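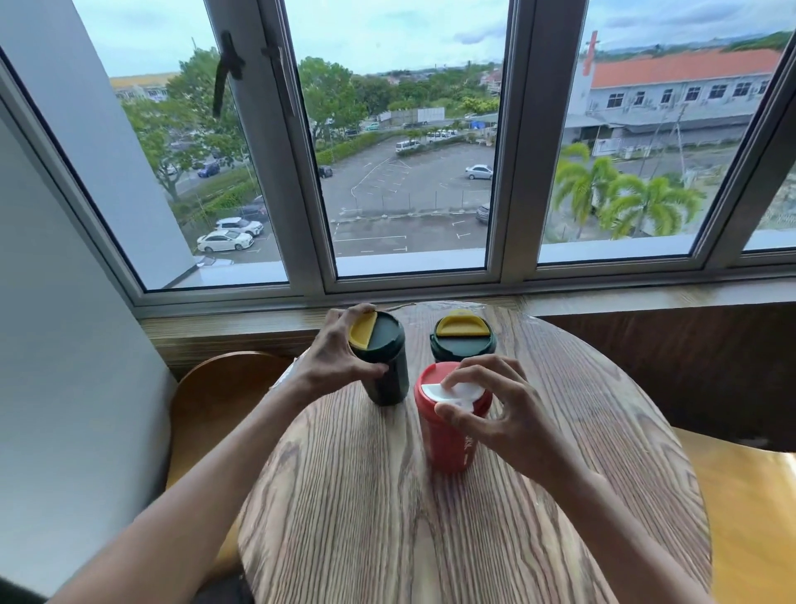 Connecting a generator to the grid begins with an application, and the order in which applications arrive has consequences that last for years. This session covers the connection queue, the studies that follow from it, and the way costs are divided among projects that share a substation. A simple case helps with terms. Three tumblers stand on one table, two green with yellow tabs and one red with a white tab. Treat the table as a substation and each tumbler as a plant seeking a place on it. The two green plants use the same equipment and may be studied with one model; the red plant requires a model of its own.

1. The application

The applicant states the point of connection, the maximum export in megawatts, the technology, and the intended date of first power. Evidence of land rights is attached. An application without such evidence is returned and does not hold a place in the queue. The date that counts is the date on which the application is complete.

2. The system studies

Load flow studies establish whether lines and transformers stay within their ratings, both with all equipment in service and after the loss of any single element. Short-circuit studies check the duty on existing breakers. Stability studies follow where the plant is large or the local network is weak.

Students should note that export capacity and installed capacity are different quantities. In the Landeg case, the developer installed 435 MW of solar panels and inverters but applied for 428 MW at the point of connection, the difference being lost in the collector cables and main transformers. The studies use the second figure.

3. Allocation of costs

Equipment used by one plant alone is paid for by that plant. Shared equipment is divided in proportion to requested export. At Vanel, 3 applicants shared one new transformer bay. When the smallest withdrew, its share passed to the remaining two, and the studies were repeated before either could sign.

4. Terms to know

Point of connection: the place at which ownership passes from the plant to the grid operator.
Queue position: the rank of a complete application at a given substation.
Restudy: a repeat of the system studies after a withdrawal or a material change.

Reading and preparation

Read the Marberg substation case, pages 1 to 16, before the Wednesday seminar led by Dr. Siwan Howells. Prepare a one-page note stating which upgrades in the case are shared and which are not. Questions on the load flow exercise should be addressed to Ottar Halvorsen.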